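November, late afternoon. Cloth folding on the Avel arm, continued. 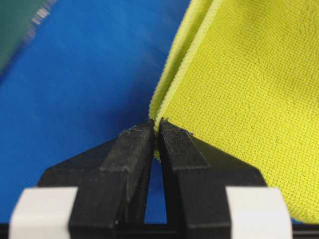

Hashini Kumarasinghe wrote back before I'd even finished my coffee, and her view is that picking up a cloth by its edge is maybe a tenth of the chore, and that I should quit celebrating until something ends up in a stack. Fair enough! She folds towels at home while talking on the phone, and I don't think we're going to beat that this winter.

Still, I want to put down how the edge grasps went, while I remember. We ran 76 tries with the yellow-green cloth and got a hold on the edge in 69 of them, a good deal better than I'd have guessed back when we were on the old Plekier fingertips (I was ready to give up on cloth altogether, if I'm truthful). Most of the misses came when the edge was doubled over and the arm grabbed both layers, or slid off the fold and took nothing at all.

Lint is the other thing. It collects on the finger tips, and I keep meaning to find out whether it hurts the grip or only looks bad. Next session: wipe the tips every 30 grasps, then run a batch with no wiping and compare.

A full fold took 251 seconds, which made everybody at the bench laugh, me included. Nobody's laundry room is waiting on that. For the shop rags over at Sriwong, though, where it could run all night, slow might be okay. Ask them how flat they need the stack.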